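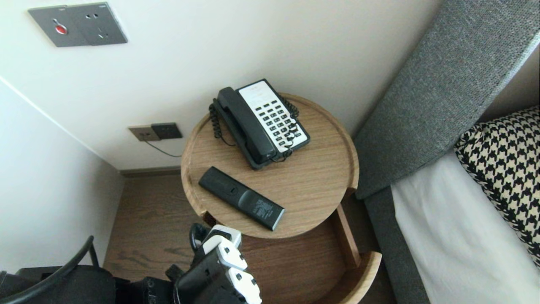 Is a short language stay abroad worth paying for before a teaching job?

Posted by Foreck, 29/04/2019

I start in the autumn as a Spanish and German teacher. My Spanish is fine but my German has gone stale, and the department wants me to spend time in the country before term. A firm called Plattner has quoted me 1350 euros for a stay with a host family, lessons in the mornings, a certificate at the end. The brochure says I will be "immersed". I did one of these as a student and mostly spoke English to other students. Has anyone got real progress out of a short course, or am I buying a holiday with homework? 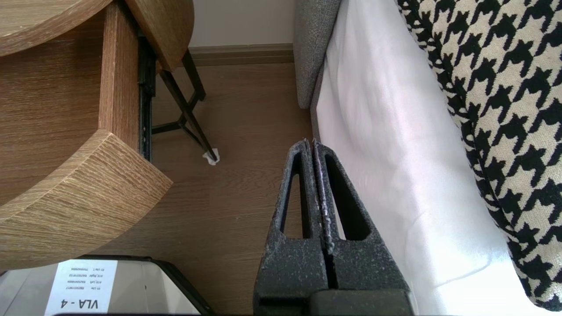
Photo: Wostenier

Umut Öztürkmen

I have led student groups abroad and taught on the receiving end too, so take this as you like. "Immersed" means very little. Ask them how many people are in a class (more than 10 and you will hardly open your mouth), whether the host family takes other guests at the same time, and who teaches the lessons. If they won't put it in writing, I'd keep my money.

The certificate is worth the paper. No head of department I've worked for has ever asked to see one. What they notice is whether you can run a lesson without slipping into English.

For a teacher, I'd rather see you sit in on classes at a local school. Write to a few in April and you may get a yes for the next school year. It costs you the train and a room. You hear how children really talk, which no course book has managed yet.

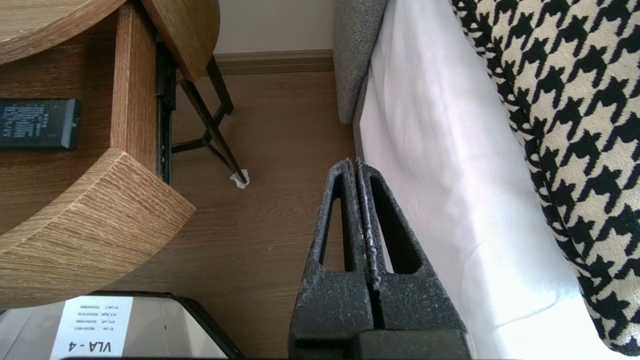
Remote in the drawer by the bed.

Alley

did the plattner one, 7 nights. food good. german the same as before. the host was out most evenings so I watched telly, which I suppose counts as listening practice. they charged me extra for the course book as well so check that
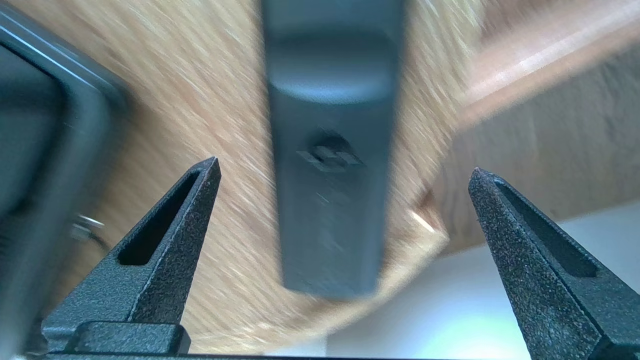

Do I need to pass a language test before I go?

Most of these firms only give you a placement test on the first morning, to sort you into a group. It is usually short and not very exact, so ask to move if the level is wrong.

Foreck

Thanks both. I've asked Plattner about class size and they sent me the brochure again. Will try writing to schools. Umut, did you go through an exchange office or just email them cold?

Umut Öztürkmen

Cold, in German, with the mistakes left in. Two wrote back.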